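Handheld gripper trial: gallery and buying notes
Posted November 14, 2023
Filed under: Equipment planning, Okley office

We have been asked to decide whether next year's budget should carry a line for handheld grippers, the kind a person holds while doing a job so the motions can be used later to train an arm. The Sarnberg proposal wants 2 pairs to start and puts the first year at $3000. I went into the October trial doubting that number and I still doubt it.

What the quote covers: the grippers, the printed marker cubes, and one round of spare finger pads. What it leaves out: cables, a computer able to keep up with the recordings, and the hours of whoever is wearing the kit. Drarkenari sent a competing price that looks lower until you reach the shipping page. Mercado would rather rent to us at $115 a day, and for a group that hasn't settled on a task yet, renting is hard to argue against.

The sales sheet says "works in any room." Any room with outlets, maybe. Budget for power strips and cable covers before anything else, and don't let them get folded into "miscellaneous," where they were in the first draft.

I would also like somebody to write down which tasks we are paying for. "Everyday objects" is not a task list. Scissors, boxes and flowers in a vase each ask something different of a finger pad, and the quote has one pad type for all of them.

Click on the picture for the larger version.
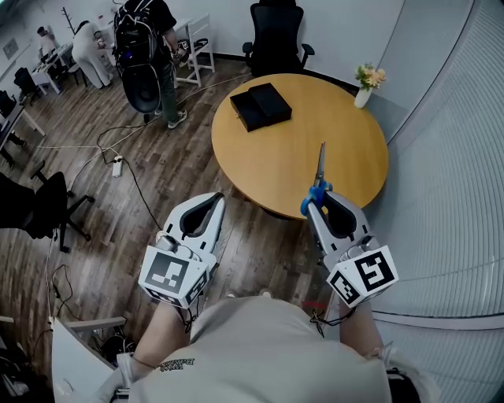
Scissors in the right gripper, the left one free. Note the cabling on the floor and the power strip it runs to.

Open items before we sign anything:
Price of replacement pads after the first set. Asked, no answer yet.
Whether the marker cubes can be reprinted in house or have to be ordered.
Rental terms from Mercado for 3 weeks, in writing.
Who pays if a gripper is dropped.

My recommendation for now is to rent, and to leave the Sarnberg line out of the draft budget until the pad price comes back.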